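The Sorting

The estate inventory for the Banach house had a line for toys, and the line was blank. Bezawit Tilahun had left it for last.

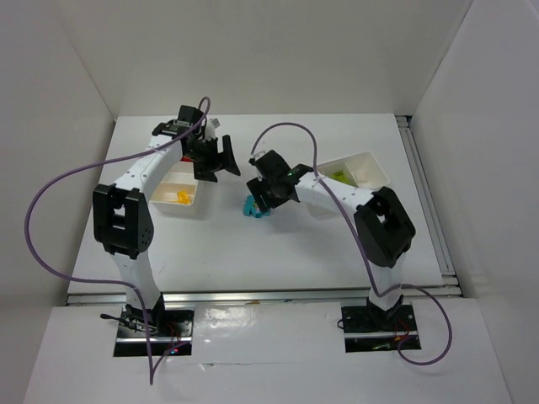
The rules of the job were set out in a two-page letter from Fernandes, the attorney. Items worth more than 200 dollars were to be listed singly. Items below that were to be grouped by type and given a lot number. Anything without resale value went into a bin marked for disposal, and the bin was to be weighed before it left the property. Fernandes liked a weight. He had once returned a report because the weight was given in pounds and the form asked for kilograms.

She began with the yellow pieces. They were small and did not match any set in the reference catalog. She put them in the bin. A red one had rolled behind it, and she left it there until she had finished the row, as her procedure was to complete a row before correcting an error.

The teal piece took longer. It had a peg on one side and a socket on the other, and the socket was worn oval. Wear of that kind came from repeated assembly. She tried the peg against the other pieces in the lot and found no fit. The mating part was either lost or in another room.

She checked the other rooms. The bedroom had been cleared in June by the niece from Sasevport, who kept a list of her own. The list was in pencil and ran to 4 pages. Under "bedside drawer" it read: lamp key, tube of ointment, toy (part), 2 stamps.

Bezawit called the number at the top of the list. The niece answered on the second ring.

"The toy part," Bezawit said. "Do you still have it?"

"I kept it. Was I not supposed to?"

"It has no assessed value. I need the color."

There was a pause, and the sound of a drawer.

"Green. Blue-green. It's got a hole in it and a sort of stub. The stub's nearly worn off."

Bezawit turned the piece over under the lamp. The maker's mark was Wandesska, which had closed its toy line years before and whose complete sets sold for 800 dollars if the box was sound. There was no box. Two pieces without a box did not make a lot.

"He used to click it," the niece said. "When he was on the phone. You could hear it at the other end."

"I see."

She wrote down the niece's address. Then she took a padded envelope from the supply case, put the teal piece inside, and sealed it. On the form, under disposal, she entered the weight of the bin as it stood – 0.4 kilograms – and initialed it.

The red piece was still behind the bin. She picked it up, dropped it in, and weighed the bin again.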